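Filed under: Home & Making Do
4 min read

So I have finally done the box room. Those of you who have been reading since January will know I promised it then, and then promised it again, and I had a couple of very kind emails asking whether I'd been buried under it. I hadn't, but it was close.

The trouble with our box room is that it earned its name. When we moved in we put the boxes in there, and then every delivery since has gone in after them, because you never know when you'll need a good box. I kept all of them. I kept the one the lamp from Inance came in, and the enormous one from the Zikis shelving, and a long thin one that I think held a curtain pole, though we don't have a curtain pole. There were 34 altogether, flattened and not flattened, and I know that because I wrote it on the back of one as I carried them out to the landing. I was quite proud and also a bit ashamed.

Anyway, I want to talk about cardboard and carpet, as that's what most of the job came down to.

If you have a carpet you'd like to keep, put cardboard over it before you start dragging things about. I used to use old sheets, and old sheets are hopeless – they ruck up, you trip, and anything with a sharp corner goes straight through. A big flat piece of cardboard stays where you put it and you can kneel on it for an hour without getting that crosshatch pattern on your knees. Open the box out along the seam, press the folds down with your foot, and lay it with the printed side underneath so the ink can't come off on your socks (ask me about the socks!). Don't bother cutting it neatly. I started out with a craft knife and a ruler like somebody off the telly and by the second piece I was just tearing it, and it did the job every bit as well.

For cutting, when you do have to cut, an old bread knife is better than scissors. My scissors have never recovered from the Daltoria wardrobe box, which was double thickness and had staples in it. Eleven staples, in fact, all of which I found with my bare hands.

Then the carpet itself. I'd forgotten what ours looked like in there, and I was pleased to meet it again. It's one of those streaky grey ones that I moaned about when we first saw the house and have since come round to completely.
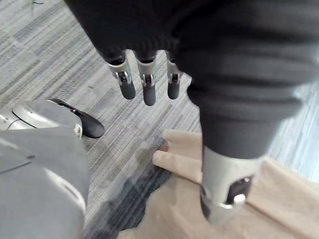 A streaky carpet forgives a great deal, you see. Fluff, crumbs, the odd bit of thread, you can go a week between hoovers and it doesn't let on. What it doesn't do is tell you when there's a mark, so before you call a room finished, get down low and look across the pile with the curtains open. Dab, don't scrub, with a bit of washing-up liquid in warm water and an old white flannel, and leave it alone overnight before you decide if it's worked. I'm always too impatient and go at it again after ten minutes, and then I've got a bigger patch to worry about.

I've kept 2 boxes. The rest went flat in the back of the car to the recycling place behind the Ziółkowski bakery, and yes, I did come home with a poppy seed roll.

Next time, the airing cupboard, if I'm feeling brave. Do send me your own cardboard tips in the meantime – I read every one, even when I'm slow to write back.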